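Media Writing 2: Odd News and the Small Lawsuit
Notes for session four

Okay, so last time we finished with the city council exercise, and a few of you asked when we'd get to the fun stuff. This week! We're doing the short, strange court story — the neighbor who sues over a rooster, the bride who wants her deposit back from the accordion player. You see these everywhere, they get read like crazy, and they're much harder to write well than they look.

I wrote these for years before I taught anything, and I got plenty of them wrong, so some of what follows is me complaining about my younger self.

What kind of story is it?

On paper it's a court story. Somebody filed something, somebody else has to answer it, and a judge may or may not ever look at it. All the court reporting rules from February still apply. What makes it odd news is usually one detail, and your whole job in the first sentence is to find that detail and get it in without tripping over it.

Our practice case for today is Frerichs v. Lindemann. The short version: Reinhold Frerichs and Dörte Lindemann shared a parrot. They were never married, they never lived together, and the parrot, whose name is Enus, spent alternating weeks at each apartment. Then Lindemann taught him to imitate Frerichs's snoring, and Frerichs filed in small claims for $639, which he says is his half of the cage, the travel perch and a year of seed. Lindemann filed back for $183 in vet bills. You have both filings in your packet.

Try the first sentence before you read any further. Really, stop and write one down.

Back? Most people write something like "A man is suing his former friend over a parrot." Fine, but there's no snoring in it. The other thing I get a lot is a first sentence with everything in it, the snoring and the perch and the alternating weeks and the vet, and by the end I've forgotten who's suing. One that I'd run:

A man wants $639 from the woman he shared a parrot with after she taught the bird to snore like him.

Twenty words. You could fight me about "after." Does the filing say he sued on account of the snoring? Look at page two. It says the snoring "made the arrangement impossible," so I think we're covered, but I'd want you to be able to point at that line if an editor asked. If you can't point at it, move the snoring to its own sentence and let the reader connect the two.

Says who?

This is where I lose the most red ink. A filing is one side talking. Everything in it needs "according to the filing" or "Frerichs says" close by, and I mean close by, not three paragraphs up. The funnier the claim, the more likely people are to drop the attribution because it slows down the joke. Please don't. Lindemann says in her answer that the bird picked up the snoring by himself during a week at Frerichs's place. So did she teach him or not? We don't know! Which means my sentence up there has a hole in it, and a few of you have probably spotted it already. Fixed:

A man wants $639 from the woman he shared a parrot with, claiming she taught the bird to snore like him.

Still fits on a phone.
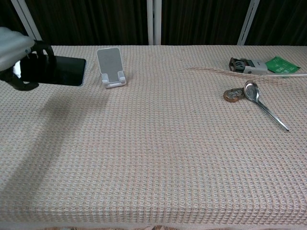 Notes by the instructor, Media Writing 2
Posted 1/20/22

Where the jokes go

My feeling (and you'll meet editors who feel differently) is that you get one joke, and it shouldn't be yours. Let it come out of the filing or out of a quote. Frerichs wrote in his statement, "I have never heard myself sleep and I did not wish to." I couldn't improve on that if I had a week. Put it in the third paragraph, leave it alone, and go on to the money.

Things I cross out every single year: bird puns. "Ruffled feathers," "cried fowl," "flew the coop," "a case for the birds." Also "you can't make this up," and any sentence starting with "Talk about a." The headline desk can have a pun if they must. They'll do it anyway.

Be decent about it

These are private people. They didn't run for office, and they probably filed the thing on a bad afternoon. It's a public record and we're allowed to use it, but the story will come up under their names for a very long time. So ask yourself what each detail is doing. The filing mentions Lindemann's job. Do we need it? I'd say no. It mentions that Frerichs sleeps with a breathing device. Hmm. It's sort of relevant to the snoring, but it's medical, and I'd leave it out. We'll argue about that one in class.

And call both of them. I know it's only six paragraphs. Call anyway, and if they don't pick up, leave a message and say in the story that you did. I once skipped the call on a piece about a disputed lawn ornament, and the man I'd called the owner had sold it to the other party before I was even assigned the story. We ran a correction longer than the article.

Numbers

Do your own math. Frerichs is asking for $639, but his attached receipts add up to more than that, because he's claiming half. The cage from Schwerdtfeger was $1,047 with the stand. Add the perch and the seed, split it, and see if you get where he got. If you don't, that's a question for your phone call. It may also be a paragraph.

Watch the product names too. The perch is listed as a Volteo in one filing and a Jestton in the other. Somebody's wrong, or there were two perches. You can just write "travel perch" and nobody loses anything, but do notice that they disagree, since an entire sentence of Lindemann's answer depends on which one she gave back.

Ending it

Don't wrap it up. A court story ends with where the case stands: hearing set, no hearing set, the judge hasn't ruled. If you've got a second good quote you can put it last, but I like the plain version. "No hearing has been scheduled" is a perfectly nice final sentence and I've used it more times than I'd like to say.

For next session

Write Frerichs v. Lindemann as a full story, 300 words at the most. I do count. Attribution in every paragraph that needs it, one quote from each side, no puns. Put your headline on top, and under the story list any questions you'd have asked on the phone. At least two, please.

Bring a printed copy so we can swap and mark each other's up. And read the second filing all the way to the end — there's something on the last page about the vet that changes the story a bit, and last year almost everyone missed it.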